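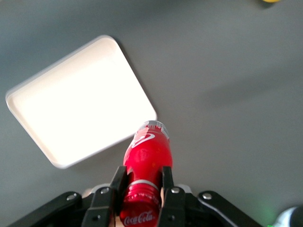

Rowena Samonte would add one thing before the first step: record a few episodes you plan to throw away. The first ones are always slower than the rest, and if they stay in the set, the policy learns the slow version too.

5.2 Recording episodes for "put the bottle on the tray"

Before you start, finish the camera check in section 4 and confirm that Plirine shows all camera streams as live. Both arms must be in the home position.

1. Open Plirine and create a new task. Type the instruction exactly as you want it stored, for example "put the bottle on the tray." Use the same wording for every episode of the task.

2. Place the tray and the bottle anywhere both the fixed camera and the wrist camera can see them. Leave the other objects on the table. They serve as distractors and should move between episodes as well.

3. Press Record and wait for the tone. Frames captured before the tone are dropped.

4. Guide the arm to the bottle with the gripper open. Close on the neck or the cap end.

5. Lift, carry the bottle over the tray, and lower it until it touches. Open the gripper and back away before you go home.

Note: Pause for no more than 3 seconds at any point. Dristine trims longer pauses on import, and the trim can leave a visible jump in the joint data.
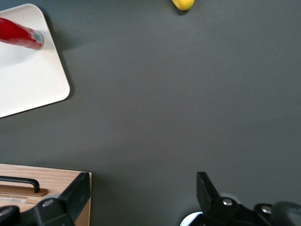 6. Press Stop once the arm is clear of the tray. Mark the episode Good, Retry or Discard. Retry keeps the recording but leaves it out of training until a second person has looked at it.

7. Move the tray, turn it, and repeat. Change the tray angle at least every 7 episodes.

Caution: Keep hands off the table while the Record light is on. To right a fallen bottle, press Stop first and wait for the arms to hold.

Do not correct a bad grasp by pushing the bottle against the tray rim. If the bottle slips, open, back off and approach again. Recoveries of this kind are useful, so mark them Good if the bottle ends up on the tray.

The reference set that ships with the Catacutan kit has 688 episodes for this task, 354 of them with the tray turned away from square. Try to keep a similar balance in your own set.

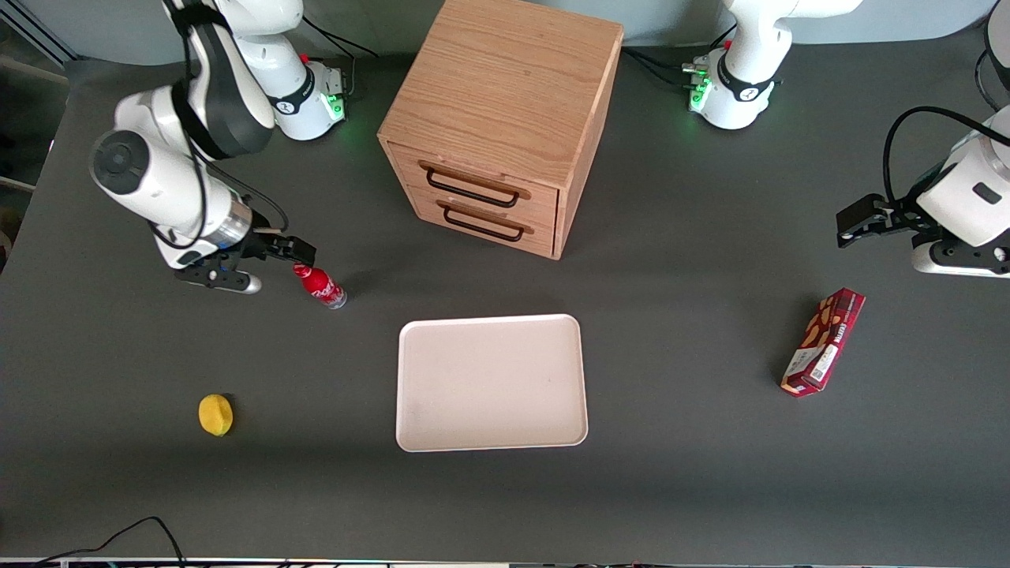
Two-arm stations

Pick the active arm in the task header before step 3. The idle arm is still logged, so park it where it does not block the fixed camera's view of the tray. Route the cables so they follow the links and do not drag across objects.

If you switch arms partway through a session, start a new batch. Humness reads the active arm once per batch and will label the remaining episodes wrong if you change it in the middle. Batches that were mislabeled can be fixed in the batch editor (section 7.1).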